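Residential Valuation, Unit 4: Measuring and Reporting Floor Area
Course handout, Darnbridge evening programme
Tuesday, February 25, 2020
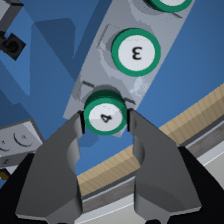
Unit 3 dealt with choosing comparable sales. Those sales can only be compared with the subject house once all the areas have been measured on the same basis. A valuer who sets an internal area against an external one will be wrong by the thickness of the walls, and in an old stone house that can be the size of a small room.

4.1 Bases of measurement

Three bases are used on this course.

Gross external area (GEA). Taken to the outside face of the external walls at each floor level. Used mainly for rebuilding cost and for planning matters.

Gross internal area (GIA). Taken to the inside face of the external walls. Internal walls, chimney breasts and stairwells are included. This is our default basis for houses.

Net internal area (NIA). Usable space only. Internal structural walls, plant rooms and common parts are left out. Rarely used for houses, but you will meet it where a shop has a flat over it.

State the basis next to every area you report. An area with no basis given will be marked as missing.

4.2 Rules for awkward spaces

Attached garage: measure it, report it on its own line, and do not add it to the living area.

Conservatory: include it only if it has a permanent roof and can be heated and used all year. Otherwise report it separately.

Loft rooms: include only where there is a fixed staircase. Under a sloping ceiling, count the floor where the height is 1.5 m or more and show the remainder as restricted height.

Bay windows: include where the floor runs into the bay. A bay that starts at sill height is left out.

Basement: report separately, and say whether it has daylight.

Outbuildings: list by use, with an area for each. They are valued by a lump sum in Unit 6.

4.3 Worked example

The subject is a detached house on the Tikovwood estate, two storeys, with a single garage. The ground floor is a plain rectangle, 10.0 m by 7.0 m inside the external walls. The upper floor is 10.0 m by 5.9 m, set back over the kitchen.

Ground floor: 10.0 x 7.0 = 70 sq m
Upper floor: 10.0 x 5.9 = 59 sq m
GIA: 129 sq m

The garage measures 5.0 m by 3.0 m inside, giving 15 sq m. It is reported but does not enter the 129.

Now suppose the adopted rate from the comparables is 1000 per sq m. The house, before adjustment, comes to 129,000. Had the garage been added in error, the figure would have been 144,000. Garages are allowed for at the adjustment stage, so the error would then be made twice.

4.4 Converting units

Older sales particulars give square feet. Multiply square metres by 10.764 to get square feet, and divide to go back. Convert the total once, at the end. Converting room by room and rounding each time gives a total that will not agree with the plan.

Listing sheets often round up. The Pagano sheets in your reader give areas to the nearest 10 sq ft and do not state a basis. Treat them as a check only.

4.5 Site notes

Sketch the outline first, then write dimensions on it. Take an overall length along each side as well as the parts, and see that the parts add up to the whole before you leave the house. Record to the nearest 0.01 m. Note wall thickness at one door opening on each side.

Laser meters may be used. Check yours against a steel tape at the start of the day. If you keep your notes in Plimix, export the sketch as well as the table, as the table does not show which wall a dimension belongs to.

4.6 Coursework

Measure a house or flat to which you have lawful access. Submit a sketch, a table of dimensions, the GIA in both units and a short note on any space you left out.

The work carries 40 marks: sketch 10, dimensions 15, calculation 10, note 5. Put module code 3137 on every sheet. Submission is in the second week of March, at the start of the class.

Reading for Unit 5: plot size, access and shared drives, sections 1 to 3 of the reader.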